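Wallpapering a rental — am I mad?

lorraine_clegg
We've been in our place three years and the landlord has finally said yes to wallpaper in the hallway, as long as it comes off when we go. I'm dead keen on something loud. Partner wants beige. The hall is narrow, no window, and every colour I've tried in there goes grey by 4 pm.

Has anyone used the peel and stick stuff? Tillano want nearly $300 for what I'd need, and I'm a bit scared of it taking the paint with it.

12 replies · 3 shares

iddrisu_b
Did our laundry with Tillano last November. Came off fine with a hairdryer, except one patch behind the door where the previous tenant had painted over gloss. Test a corner first, and leave it a fortnight, not overnight.

rocio.g
Go loud!! Small dark halls are the best place for a big print, you're only in there ten seconds at a time. I had animal print in my old share house and I still miss it — pink, too, and I'd do it again tomorrow. 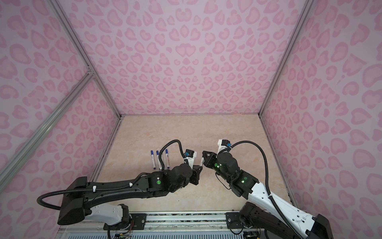
My one tip is to buy an extra roll. I ran short over the doorway and the next batch was a slightly different shade, and I looked at that join every morning for two years.

teo_cardenas
Gonna disagree, sorry. Busy print on both sides of a narrow hall makes my eyes swim. One wall, the short one at the end, and paint the rest. Cheaper as well.

rocio.g
One wall is a coward's wallpaper, Teo :)

teo_cardenas
It's my bond's wallpaper.

Sihan_D
Get the landlord's yes in writing before you order anything. Ours said yes on the phone and then had no memory of it at the final inspection.

lorraine_clegg
Good call Sihan, emailing her tonight. Have ordered two samples, one loud and one beige to keep the peace.

41 likes · Share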